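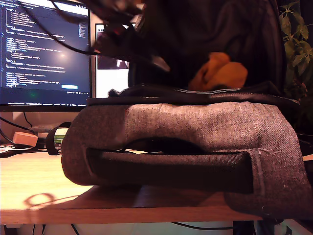
Filed under: Architecture, Places to Visit

The old grain mill at Irov opens to visitors one afternoon a month, and I went in November. The mill stands on the river side of the town, a ten-minute walk from the bus stop, and you see the silo well before you see the entrance. There is a small sign on the gate. The parking lot is gravel and fills early, so the bus is the easier way to come.

The building dates from two periods. The lower half is local limestone and was put up as a warehouse. The upper three floors are brick and were added when the Mitsotakis-Vlachou company bought the site and turned it over to milling. The join between stone and brick is easy to find from the yard, as the brick sits back a few inches and leaves a ledge that runs all the way along the south wall. Pigeons use it.

Our guide was Sotiris Drakos, an engineer with Dradance, the firm that did the structural repairs. He took us in through the loading door and spent a long time on the ground floor, which holds the most original material. The floor is carried on cast iron columns with plain square caps. Two of them were cracked and have been fitted with steel collars, painted a lighter color so that the repair can be told from the old work.

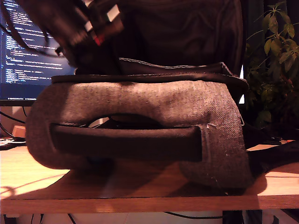 From there a wooden stair goes up to the roller floor. It has 72 steps in four flights, and the last flight is steep. Anyone who has trouble with stairs can stay below, where there is a bench and a display of old drawings. The drawings are copies, but they are full size and worth reading. One shows a second silo that was planned and never built.

The roller floor was the best part of the visit for me. The machines are gone apart from one, but the holes where the belts passed through the boards are still open, covered with thick glass. The windows on this level were bricked up at some point and have been opened again with new oak frames. Drakos said the frames took longer than any other job, as every opening is a different width.

The silo is separate, reached by a covered bridge. It held 3000 tons when full. Only the base can be visited, and the group has to be split in two because of the space. It is cold in there and your voice carries a long way up. Distgate, the present owner, wants to put a viewing platform at the top – the plans are pinned up by the door – but the work has not been approved.

The tour ran until just after four, which was longer than advertised. Groups are limited to 50, and places have to be booked by phone. There is no café on site. The bakery across the bridge was open when we came out and sells coffee.

I would bring a flashlight for the ground floor, where the lighting is poor in the corners, and wear shoes with a good grip for the yard. The next opening includes the manager's house, which was closed for roof work when I was there.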